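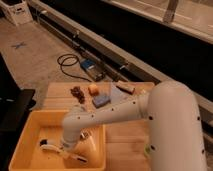
Clodosthorpe, 19 July 2026

She has run the sorting table at Semerano for 3 years and she talks fast. Small shop, back room, one long table. Donations come in by the box and everything gets tipped out before it goes anywhere else.

"People send the whole junk drawer," she says. "The whole drawer. I don't mind! I like a junk drawer."

The method is simple, or she says it is. Small things go out on the wood where you can see them. A tray close by. You pick one up, you decide, you put it somewhere. No piles.

"Piles are where stuff goes to die. A pile is just you saying later."

She learned that at Massawe, the furniture place, where she did returns for 18 months. Screws, knobs, casters, the little felt feet. All of it mixed together and all of it somebody's problem. She came home and did her own kitchen the same way in one weekend. Her sister still cant find the can opener.

Why a shallow tray? "Because you can see the bottom. Deep box, you're digging. I hate digging." She gets them from Jultodley, $3 each, and stacks them under the sink. 25 of them last time she looked, which she admits is to many.

What about things you can't name? Lumps, caps, bits off something. She laughs. Those get one week on the shelf by the door. If no one claims them, out.

"My husband would keep every one. He's got a jar."

Worst month is December, everyone clearing space for guests. Best month, she doesn't have one. Phone rings, she has to take it. Over her shoulder, already halfway out: "Start with the small stuff. Do the drawer by the stove."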